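Slide 4: Why cotton shrinks

Keep this short. Most of the room will know the basics.

Yarn is held under tension on the loom. The first hot wash releases it, the fibres swell and the cloth pulls in, mostly along the warp. Plain cotton can lose several per cent in length. Polyester loses very little unless the heat is too high.
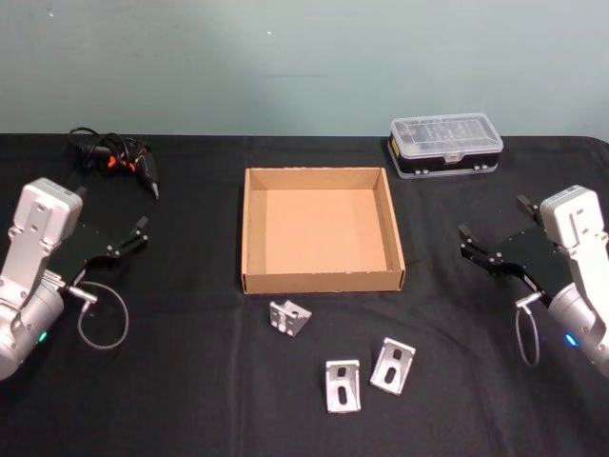
Slide 5: The Parkside wash trial

Two cloths, Mirnine and Paewai, both plain weave. Each piece was cut oversize, marked at 50 cm in both directions and washed 12 times at 40 degrees. Line dried, pressed flat, left overnight, then measured on Saturday morning. Total readings: 1,710.

Say clearly that tumble drying was left out. Someone will ask. It needs its own trial.

Slide 6: Results

Read the warp column first, then the weft. Most of the change came in the first wash. Mirnine settled sooner. Paewai kept moving slightly in the warp and should be washed before cutting.

Pause for the chart.

Slide 7: Advice for buyers

Ask the mill for warp and weft figures separately. Sustix now prints both on the roll label. Check the wash temperature used.

Questions, then hand round the swatches.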